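Lockboxes & Showing Gear
2 min read

Plonum Condo Lockbox

I've hung a lot of lockboxes on a lot of railings, and the Plonum Condo is the one I keep reordering for the shop. It's the small model, made for buildings where the front desk gives you one skinny rail by the bike rack and forty other agents want it too (okay, maybe it only feels that way!). It holds up to six keys, or two keys and a fat garage fob, and the door still shuts without you leaning on it.

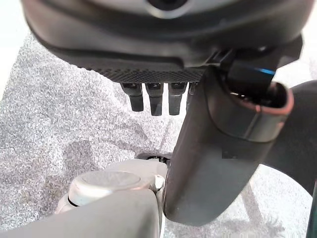

Underside of the hand, black fingertips pointing down.

I tried mine out all September on a listing at Sombatkul Court, a 1,268 square foot two-bedroom with a lobby door, a mailroom door and a storage cage. That's a lot of metal for one box. My old one used to jam on the mailroom key every single time, usually with buyers standing behind me. The Plonum just opened. I did have to learn to slide the fob in first, so do that and save yourself some muttering. 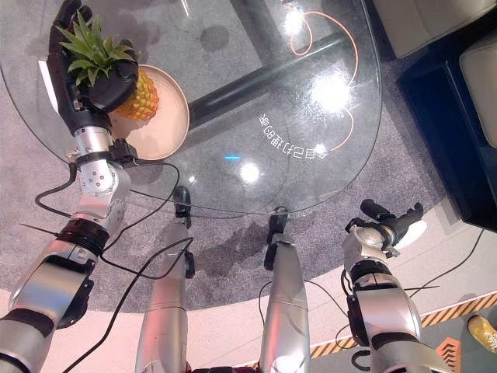 The code is four digits and you set it yourself with the little lever inside the door. Write it down before you close it – I mean it. We can't look it up for you, and a locksmith visit costs more than the box does. I change mine between listings and keep the codes in the notes on my phone.
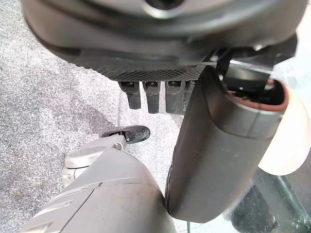 The shackle comes off completely, so you can thread it through a gate or around a pipe. There's a rubber sleeve on it to keep the paint on the railing happy, and I asked for the textured version. It's a fine diamond pattern, a lot like the band just above the fingers in the photo, and it's easy to hold with gloves on. The plain sleeve is fine too if you mostly work indoors.

Price is $69 each, with 60 days to send it back if you don't love it. Spare sleeves are in the Hekdale parts section, and if you're outfitting a whole office, write to me first and I'll see what I can do on shipping.

© Hekdale Showing Supply | Contact | Back to top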